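Bedside table (hotel)

A bedside table, also called a nightstand or night table, is a small piece of furniture placed next to the head of a bed. In hotels it carries a phone, a remote control and whatever the guest had in their pockets. This article deals with the hotel type. For the domestic type, with its books started in October and never finished, see Nightstand (home).

Form

Most hotel bedside tables are square, a shape that suits the wall and bruises the guest. Round ones take up a corner less efficiently but are kinder to the hip. A raised rim around the top is common on the round models and keeps pens, coins and earplugs from rolling under the bed, where they would join those of earlier guests. Some have a lower shelf, traditionally the place to look last.

The Gremach 116, a round table designed by Mimoza Jurić for the Laskowska guesthouses, was ordered in a run of 793. Its brochure promised "a calm surface." The surface stayed calm until the phones were delivered.

Contents

The corded phone remains the senior occupant. It is used to call the front desk and, by accident, other rooms. Its coiled cord is made to stretch across the bed and afterward takes up as much of the tabletop as it likes. The remote control has no fixed place and may be found on the top, on the shelf or in the sheets. Small lidded jars and candles also appear -- guests tend to leave them alone.
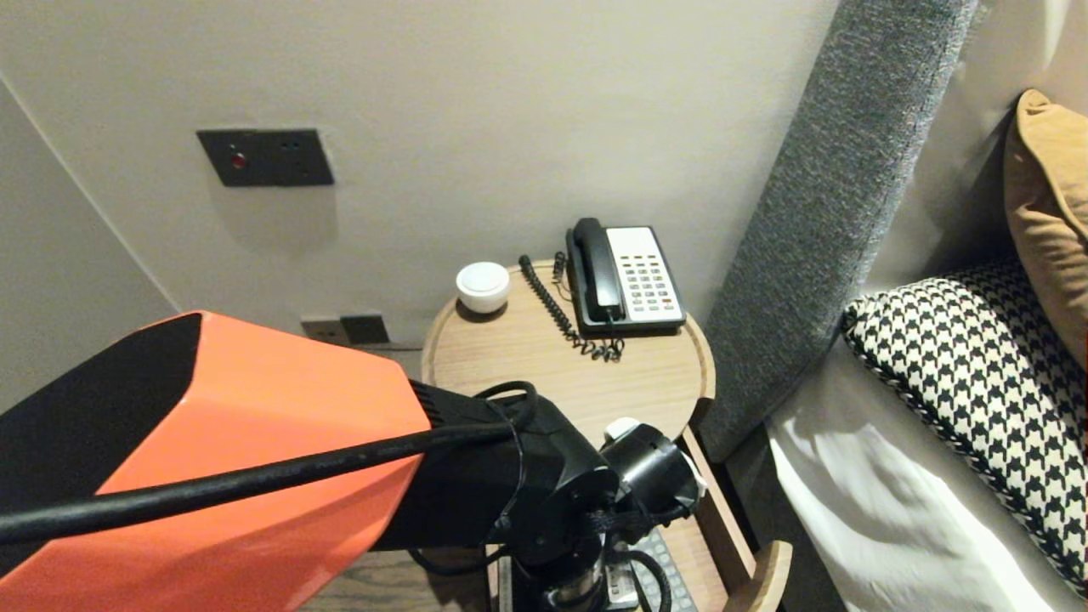
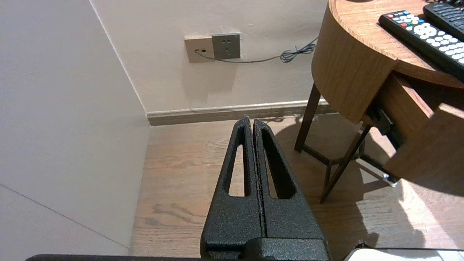
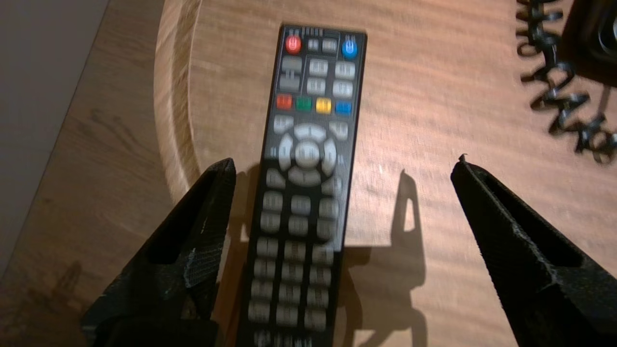
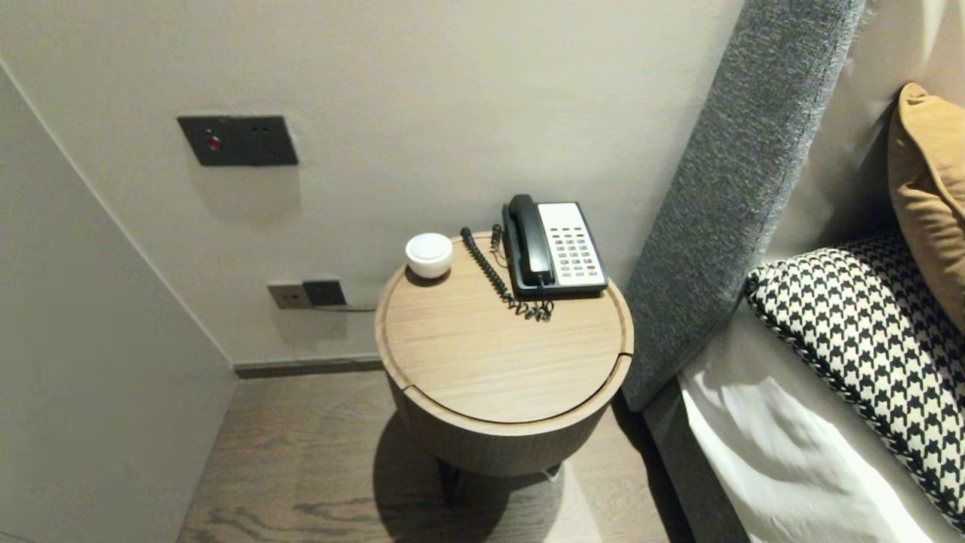
Placement

The table normally stands between the bed and the nearest wall, close enough to be reached by someone lying down. Cables are expected to go behind it. In practice they go partly behind it and then come out again to see how things are.

Outlets are the usual point of dispute. Older rooms were wired for a lamp and a phone, and a guest with a charger had to choose which of these to live without. The Skendetti fitting guide, last revised Feb 25, 2021, asks for 2 free sockets per sleeper, at a height that can be reached without getting out of bed. Inspectors have found many of them behind the headboard.

Housekeeping

Tables are wiped daily, the phone less often and the remote when someone complains. The Stiletti housekeeping manual gives the remote its own entry, number 3027, which says to place it parallel to the edge of the table. On a round table this instruction is left to the staff -- most point it at the television and move on to the bathroom.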